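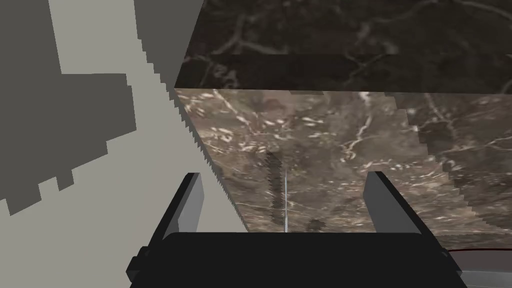
*Rendered gripper, fingers open, over brown marble*

**Subject:** Re: [juvstead-league] Fall split format and roster lock
**From:** Cameron Pringle
**List post, June 2024**

Naa wrote:

> Hi all,
>
> I've read the draft rules for the fall split and have questions before our team signs up.
>
> First, the roster lock. The draft says rosters close after week one. Last season Wollness lost their support player in the second week and had to borrow someone from their JV team, who then couldn't play JV matches for the rest of the split. Is that still how it works? We're a small school and most of our subs play on both teams.
>
> Second, the format. Are we staying with best of three for the regular season? Our lab closes at 7 on weeknights and we've had to finish a third map from the library on laptops. It was not a good match for anyone.
>
> Third, are map picks going to be published ahead of time or handled by captains in the lobby?
>
> I'd like to give our players an answer before everyone scatters for the summer.
>
> Naa Ankrah
> Grirno team manager

Thanks for reading the draft, Naa. I'll go through these in order and then add a couple of things that came up off-list.

**Roster lock.** The lock moves to the end of week three. That gives everyone time to sort out tryouts and class schedules. After the lock you can make one emergency change per team, and the match admin has to approve it before the lobby opens. A JV player who fills in for varsity can go back to JV afterward, as long as they've played no more than two varsity matches in the split. On the third one they count as varsity until the playoffs are over. Please keep your own record of this. I will check it against the match reports, but I'd like to hear about a problem from the team before I find it.

The roster cap is 12 per school across both teams. Nutsugah asked for a higher number and I'm not in favor. We tried it two seasons ago and ended up with players listed who never logged in.

**Format.** Best of three stays for the regular season, best of five for the final only. What changes is the start time. Varsity lobbies open at 4:15 and JV lobbies at 4:30, where last year both were at 5. If your lab has a hard closing time, put it in the notes box on the sign-up form and I'll try to make you the first match on the stream days, which run the shortest delays between maps. If a third map can't be finished the same day, both captains can agree to play it by Friday of the same week. If they can't agree on a time, it goes down as a draw for standings and each team takes one point.

I know some of you don't like draws. We had 27 matches last split that went to a third map, and most were finished on the day, so I don't expect the rule to come up often.

**Map picks.** The first map each week will be published on Monday. Captains handle the rest in the lobby, loser picks. Screenshots of the picks go in the match report along with the final score. Last split some reports came in with only the score and I had to chase people for the rest.

Two other items.

Juvstead's computer lab is getting new machines over the summer and may not be ready for opening week. If they aren't, we'll play our home matches online from wherever our players can get a stable connection, same as everyone else does for away matches. The in-person day in September is still planned for our cafeteria. Bring your own headsets, mice and keyboards. We'll have monitors and wired network drops — no Wi-Fi for match machines, please.

The coach box rule is unchanged. Coaches can talk to players between maps and during the one technical pause, and stay out of voice chat the rest of the time. Wollness asked whether a student coach counts as a coach. Yes.

The sign-up form goes out on this list once I've put the changes above into the draft. I need a team name, a captain, a backup captain and one adult contact who reads email in August. You can leave the roster blank for now.

Naa, if the new start time still doesn't work with your lab, write to me directly and we'll look at the schedule together.

Cameron Pringle
Juvstead esports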